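How Do You Teach a Robot to Use Its Hands?

A robot arm doesn't know how to hold anything until it has been shown. At the Dilau workshop in Grernirby, people teach robot arms by moving them through a job, again and again.

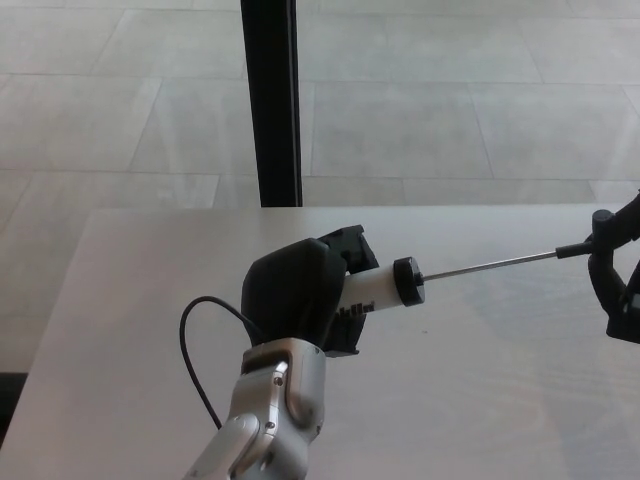
Can't you just type in what you want it to do? asked a reader from Holroyd. You can, for simple jobs. If a part always sits in the same spot, a programmer can write down every move. But small, thin things are harder. A white tube with a slim metal rod coming out of its cap has to be held firmly, but gently enough that nothing bends. That is hard to put into written steps. It is easier to show.

There are two main ways to show a robot.

By hand. The teacher takes hold of the arm and pushes it where it should go. Sensors in the joints notice every bend and turn, and the computer saves them.

By remote control. The teacher holds a controller, or moves a smaller arm that looks like the big one. When the teacher's hand turns, the robot's gripper turns too. The teacher can stand back from the table and still do the job.

One run through a job is called a demonstration. For an easy task, the Dilau team records 25 demonstrations. For a fiddly one they start with 100, and their longest task so far took 690 — that one used two grippers at the same time.

Why so many? Each run is a little different. The tube may lie farther left, or point another way. A program called Pletano looks through all the runs and learns which moves usually come next. Then the robot tries by itself.

It doesn't always work. The robot may close its gripper too early or miss the tube. Then the teacher takes the controls again and records more runs, starting from the place where it went wrong.

Words to know
Gripper: the part of a robot arm that holds things.
Joint: a place where the arm can bend or turn.
Demonstration: one recorded run of a task.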